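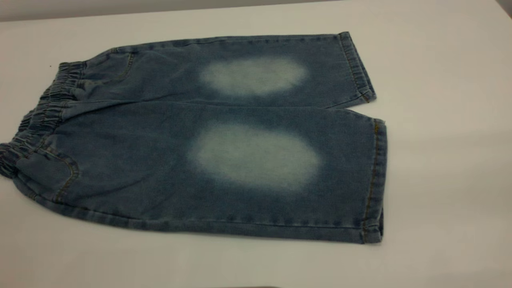 O denim, que quase toda a gente em Portugal chama simplesmente ganga, é um tecido de algodão em sarja, tradicionalmente com a teia tingida de azul índigo e a trama deixada em cru. Digo "tradicionalmente" porque já vi de tudo à venda com esse nome, até malha estampada a imitar (a minha sogra tem umas leggings dessas e adora-as!). Neste artigo fico-me pela ganga propriamente dita: de onde vem, como se tinge, como envelhece e como se trata em casa.

## Origem do nome

A explicação mais repetida é que "denim" vem de *serge de Nîmes*, a sarja de Nîmes, no sul de França. Há quem discuta isto com grande paixão, e os documentos não ajudam muito. Já "jeans" costuma ligar-se a Génova, de onde saía um pano de algodão resistente usado por marinheiros. No Brasil diz-se jeans para quase tudo, peça e tecido - e eu, que vivi lá uns anos, ainda troco as palavras a meio da frase.

## Estrutura do tecido

Na sarja, cada fio da trama passa por baixo de dois ou mais fios da teia, e o ponto desloca-se um fio em cada passagem. Daí as diagonais fininhas que se veem quando se olha de perto. Como a teia azul fica quase toda à superfície, o direito é azul e o avesso é muito mais claro.

O peso mede-se em onças por jarda quadrada ou em gramas por metro quadrado. Uma ganga leve, de camisa ou de roupa de criança, pode andar pelos 140 gramas; as de trabalho passam bem dos 300. Aprendi a distingui-las às cegas com a So-ying Ng, numa oficina de costura da Brestik, e saí de lá convencida de que tinha mãos de especialista. Não tinha, mas foi uma bela tarde!

## O índigo

O índigo é um corante teimoso. Não se dissolve em água, por isso tem de ser reduzido num banho alcalino, onde fica amarelo-esverdeado. O fio mergulha, sai, apanha ar e só então fica azul. Repete-se o processo várias vezes, e há tinturarias que vão até 10 banhos para chegar aos tons mais escuros.

A cor agarra-se sobretudo à parte de fora do fio e o miolo continua branco. É por isso que a ganga desbota nos joelhos, nas costuras e nos bolsos, onde roça mais.

## Acabamentos

- **Crua:** sem lavagem industrial, rija, larga tinta no sofá dos amigos.
- **Sanforizada:** encolhida mecanicamente antes do corte.
- **Lavada com pedra:** amaciada com pedra-pomes ou, cada vez mais, com enzimas.
- **Com elastano:** uma pequena percentagem basta para a peça esticar.

## Cuidados em casa

Eu lavo do avesso, em água fria, com pouco detergente, e seco à sombra. A Cherry Mae Belmonte, que me ensinou a fazer bainhas, jura pelo vinagre na primeira lavagem; experimentei e não notei diferença, mas também não estragou nada. O vinagre não é um fixador de índigo, isso é certo.

Para remendar, prefiro ganga velha do mesmo peso, com linha de algodão e agulha 100 (também há agulhas próprias para jeans, com a ponta reforçada). Se o remendo for mais grosso do que a peça, o tecido acaba por rasgar à volta - já me aconteceu duas vezes nas mesmas calças.

## Ver também

Sarja; Índigo; Chambray; Sashiko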